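Sorting a Vanity Drawer: Brushes, Bottles and Boxed Refills
Posted May 1, 2025 by Tarun Thakur

Clear the whole drawer onto a flat, light-colored surface before deciding where anything goes. 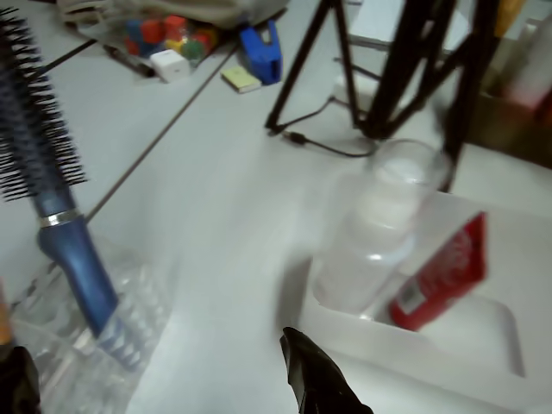

What should be packed first, the bottles or the brushes?

Bottles. They set the height of the box, and everything else fits into the space they leave. Tighten each cap, wipe the threads, and stand the bottle upright against a side wall. A bottle with no cap gets emptied or moved to a new container before it goes in.

Round brushes
Pull hair from the bristles with a tail comb, working from the tip toward the handle. Soak the head only, for 7 minutes, in lukewarm water with a drop of shampoo. Keep water away from the joint between head and handle. Dry bristles down on a towel. Store flat, with nothing resting on the bristles.

Cartons
Keep a product in its carton if the carton carries the batch code or the directions. Flatten the rest. A carton that leans in the box will tip when the drawer is pulled, so wedge it with a folded card.

Box lids
A shallow lid makes a usable divider. Two lids side by side fill a standard drawer 370 mm wide. I use the lids from Kairys shoe boxes, trimmed with a knife. Windo sells a plastic version, which washes better but slides unless it has a strip of shelf liner underneath.

Molded trays
Wash ridged trays with an old toothbrush, as residue collects in the corners of the compartments. Small items only.

Recheck the drawer in November.

3,217 views | 2 comments

Marlow_P: Shelf liner works. Double-sided tape left marks on mine.

dee.k: What about brushes with a wooden handle? Same soak?

Contact | Back to top
© 2025 Trarent Home Notes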